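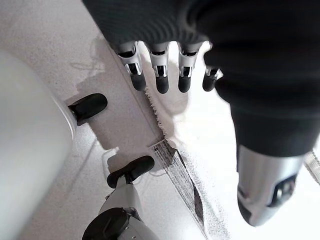 About the Prarkham bench

Prarkham is a small test house for robot hands, grippers, arms, cameras and controllers. We do not build or sell any of them. Customers send us hardware, or a shortlist of hardware they are thinking of buying, and we run it on the same tasks under the same settings and report what it did. Most of our customers are integrators in laundry, bedding and garment handling, so most of our tasks involve cloth.

The firm was set up by Mansa Amissah, who still runs the bench and signs every report. Before that she worked on seam inspection equipment, and the habit of keeping samples of every fabric comes from there.

What we test

End effectors are the larger part of the work. They fall into two groups: hands with several fingers and a thumb, and simple grippers that close on an edge. We fit both kinds to the same bench and give them the same cloth. A hand with a covering is tested with the covering on, and again with it off if the maker allows it. Covers change the grip and they also pick up lint, so the fibre count on the fingertips is recorded at the end of each run.

Rubber pads are treated as a consumable. We log the maker's part name, the hardness as delivered and the hardness at the end of the series. Customers who want to compare pads only, with the gripper held constant, should ask for the short series.

Cameras are compared at two positions, head and wrist. A wrist camera gives a close view of the fingertips and the edge of the material, at the cost of depth of focus and, over pale cloth, exposure. A head camera sees the whole hem but loses the contact points behind the arm. We record both and supply both. White cloth on a light table is kept in the programme on purpose, as it is the case that most customers will meet in service.

How a series is run

A standard series is 863 grasps per gripper. The long series is 2,000 and is used where wear is the question. Each grasp is logged with the commanded closing force, the motor current, the finger position at contact and the result, which is one of: held, slipped, missed, or picked up more than one layer.

Two-arm work is logged separately. The usual task is a hem lift, in which each arm takes the lower edge at a set point and raises it. The figures of interest are the distance between the two grasp points, the difference in height, and how far the fabric gathers at each gripper. A gripper that bunches the cloth into a narrow point can score well on holding and badly on everything that follows.

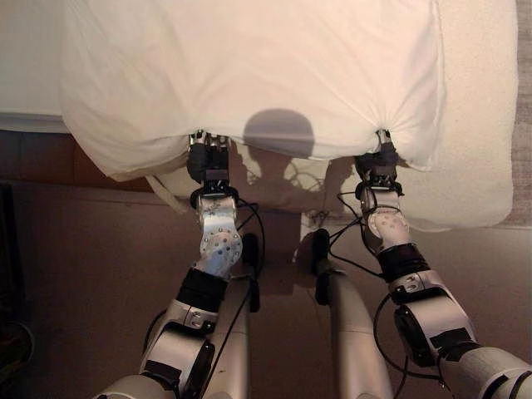
Hem lift with two arms, one gripper at each grasp point.

Controllers

We keep two controllers on the bench. Nollis is the older one and runs fixed trajectories with a force limit. Annan closes the loop on the camera and adjusts the grasp point as the arm approaches. Every gripper is run on both unless the customer says otherwise. Results from the two are never averaged, and a report that quotes one must name it.

Our logging software is called Cora. It is written in-house and stamps the camera, joint and current data against a single clock. Raw files are supplied with each report in an open format. Customers may bring their own controller, provided that it can accept the Cora clock signal.

Cabling is outside the scoring but we do comment on it. Loose cable at the wrist limits rotation and can snag the fabric, and the report notes any run that was stopped for that cause.

Reports and independence

Reports go to the customer who paid for them and to no one else. We do not publish rankings. A maker may see the raw data for its own product if the customer agrees in writing. We take no commission on sales and hold no stock.

The current test method is dated September 20, 2024. It replaced the previous method in full, and results from the two should not be compared directly. The next revision is planned for December and will add fitted sheets and quilted covers.

Sending us hardware

Please include the mounting drawing, the flange pattern, the supply voltage and a spare set of pads. Hardware is returned at the customer's cost after the report is accepted.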